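Stumeo Chat: message sync stalled after workspace merge
Status: Resolved
Component: Bellamy connector, version 9

Reported: Following the merge of the Clotasberg and Tretance workspaces, direct messages posted from the desktop client did not reach mobile. Channel messages were unaffected. The client showed error 7 at each reconnect.

Log, 09:40
Connector restarted. Queue drained to 600 messages, then stopped. Tokens issued before the merge were still being offered by the mobile client and refused by the server.
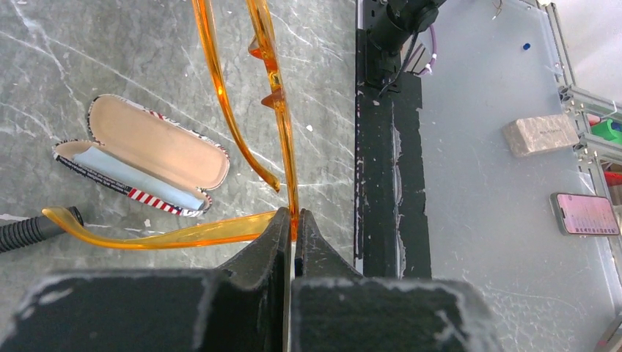
Orange glasses, with an open case to the left.

Log, 11:15
Old tokens revoked from the admin console. Three test accounts signed out and back in. Direct messages arrived on all three in the correct order. Attachments sent during the stall showed as a grey placeholder and had to be fetched again by hand.

Log, 14:05
Revocation applied to the remaining accounts. Queue at zero. Retry interval put back to 600 seconds.
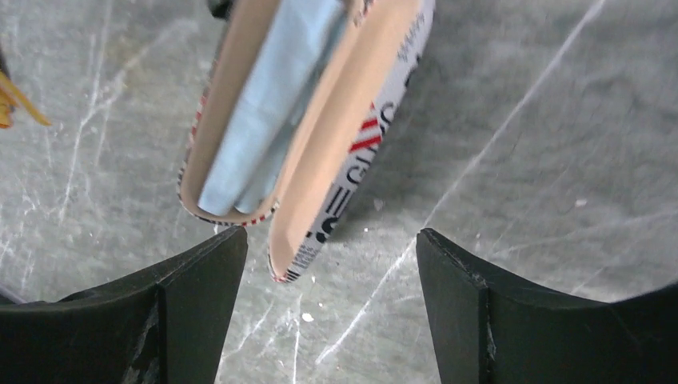

Do users need to reinstall the mobile app after the tokens are revoked?
Signing out and signing in again is enough, provided the app is already on version 9. Drafts saved on the phone are kept.

Outstanding: duplicate display names in the merged directory are being handled under a separate ticket. Error 7 should be reported here if it returns.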